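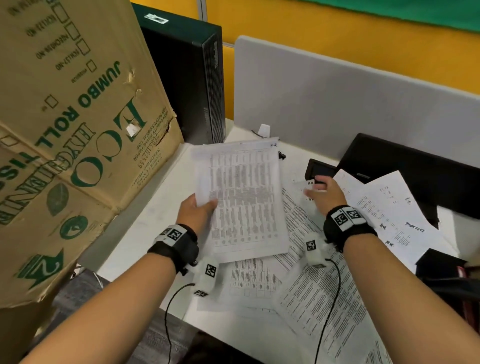 *Photo: Roxana Buzatu*

Tuesday

Spent most of the day on the papers. I had put it off since before the move and Kianoush needs his desk clear by the end of the week, so there was no getting out of it. Started a little after nine with everything spread out on the white desk and worked from the left side to the right.

The tables took the longest. They are the Mulon delivery sheets, page after page of small columns, and whoever printed them did not leave any margin for holes. I clipped them on the side instead. Each stack gets a mark in pen in the top right corner once it has been checked, then a small paper label, then it goes in a folder. I wrote the labels by hand because the label printer is still packed and I don't know which box it is in.

Found the sheet for order 1657, which Wuvomau has been asking for since June. It was stuck to the back of another page. I called them before lunch and read the totals over the phone. The woman there asked me to send a copy too, so that is on the list for tomorrow.

The Arabzadeh invoice is still missing. Number 3678. I have the one before it and the one after it. I went through the text pages twice in case it had been folded into the contract, and it hadn't. Roxana thinks it went to the old address. She is going to ask them for a new one and I'm going to stop looking.

My own notes were the worst part. I write a few words on a white sheet, set it down on the laptop so I'll see it, and a week later I can't read what I meant. One said "88, ask K." I asked K. He didn't know either. I kept it in case.

Ate at one, soup from home. Kianoush came by with the keys to the storage room and talked for a while about the partition, which he wants moved so the computer tower isn't right up against it. I said fine, but after the papers. He also wants to know what to do with the big tissue roll box. I told him to leave it where it is. It's the right height to set folders on and I have nowhere else to put them.

In the afternoon I did the Ornix pages. Those were easy, all in order, 171 dollars owed to us and a letter saying so. I put the letter on top so it doesn't get lost. Also threw out duplicates, which filled the recycling bag and part of a second one. I had been keeping three copies of some things for no reason I can remember.

Back was sore by four. The chair is too low for that desk and I keep leaning forward over it. Tried a cushion, which helped my back and made my knees hit the underside. Will look for the other chair in storage.

Left at half past five. Still to do: the copy for Wuvomau, the rest of the contract pages, and the handwritten notes, which I should type up while I can still read some of them. Roxana said she'd sit with me for an hour in the morning and read the numbers out while I check them off. It goes much faster with two.

Bought bread and onions on the way home. Forgot stamps again.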